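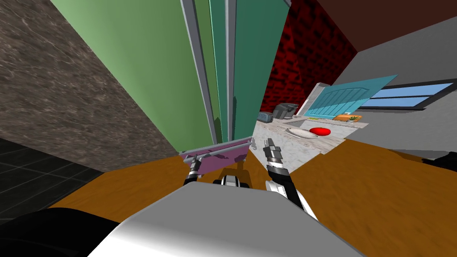

Curnville robotics club, sim track, thread on where the two-arm kitchen task stands. Spring term code is frozen, so the numbers below won't move until the fall.

The task: move a flat rectangular tray with both grippers. One arm supports, the other guides. Everything runs in simulation. We have no hardware budget for a two-arm platform and the course rules allow sim-only entries in the Guvlow class.

Total episodes logged since April: 935. Of those, 72 were dropped before training, mostly for bad time sync between the left and right arm streams. The sync check now runs at record time and rejects the episode on the spot.

Controller is plain: joint position targets from the policy, a low-level PD loop under it. We tried torque output for two weeks. It was worse on every metric we track and the arms chattered at contact.

Hardest part is the tray. It is wide and thin, and it hides a lot of the workspace from the head view once it is lifted and tilted. The policy then has to lean on joint readings. Adding gripper opening width to the state vector helped more than adding a second camera.

Contact settings matter. With friction too high, the tray sticks to a single finger and the policy learns to exploit it. We lowered friction on the finger pads and scores fell for a week, then recovered with more data.

Kitchen layouts are randomized: cabinet color, floor, wall material, what sits on the counter. Counter items are distractors only. Touching one is logged but does not end the episode.

The team is 5 students. Two on the environment, two on training, one on evaluation. Evaluation was split off on purpose - people who tune a policy should not also pick its test seeds.

Training runs on the Phetsri cluster, 4 GPUs per job. Queue time is still longer than run time on weekdays.

Open problem: handoff. When the guiding arm takes load too early, the supporting gripper slides along the underside and the tray yaws. We have a penalty term for it, weight not settled.

Next event is the Stakholm qualifier. Config files and seed lists go up after the entry is locked.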